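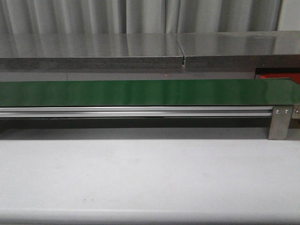

A green conveyor belt between a steel shelf and a white tabletop.

The Crack That Came With the Garage

The first thing Ketsara Nakpan learned about her parking garage was that it had been leaking since the week it opened. The second was that everyone had agreed to call this "seasonal."

Nakpan manages a mid-size office building with two levels of parking underneath it, and for most of her first year the drips on level two were handled with traffic cones. When a tenant's hood acquired a row of white spots that would not polish out, the cones moved over one stall. When the next tenant complained, she called an engineer.

The engineer was Theerawat Saengthong, who has spent much of his working life looking up at the undersides of slabs. He walked the level with a can of marking paint and a flashlight and came back with 412 feet of crack, sorted by width, most of it running in tidy parallel lines between the columns. The white spots were lime, carried down through the concrete by rainwater and snowmelt and left on whatever was parked below. Paint hates it. So do owners of black sedans.

Concrete cracks. It shrinks as it dries, and if something is holding it in place, which in a garage is nearly everything, it tears itself open along the line of least resistance. Builders know this and saw shallow grooves in new slabs so the tearing will happen somewhere neat. On Nakpan's level two, the drawings showed the grooves. The slab did not have them. The contractor, Ulico, had left the business by then, and its phone number now reaches a dental office.

What to do about a crack depends on whether it has finished moving. A dead crack can be glued shut with epoxy, pumped in through small ports at low pressure, and the repair is often stronger than what's around it. A live one opens in the cold and closes in the heat, and if you fill it with something rigid it will simply crack again an inch to the left, as if to make a point. For those you want a resin that stays flexible, or a routed groove with sealant in it.

Saengthong glued plastic gauges across a dozen of the worst ones and told Nakpan to wait. She is not a patient woman. She photographed the gauges every Friday through the winter and mailed him the pictures with subject lines that grew shorter. By December she was down to "Well?"

Most of the cracks turned out to be dead. Eight were not, and all of those sat near the entry ramp, where the cold gets in.

The injection work went to Bunby, a small outfit run by Wanpen Boonyarit, whose crew drilled and pumped at night so that the tenants could go on complaining in daylight. The resin needed 72 hours before anyone could drive near it. The building's attorney parked on it after 12. Boonyarit has kept a cast of the tire print and uses it as a paperweight.

The live cracks got a flexible polyurethane, and the top deck got a new traffic coating, a subject on which Boonyarit and Saengthong do not agree. He would have coated the whole thing. She thinks coatings are what people buy when they don't want to hear about drains. There were four drains on the top deck, it should be said, and two of them were at the high points.

Those have been moved. The lime spots have stopped. Nakpan still has the cones in a closet by the elevator, and there is a damp patch by stall 40 that she checks on her way to the car. Saengthong says it's condensation. She has put a gauge on it anyway.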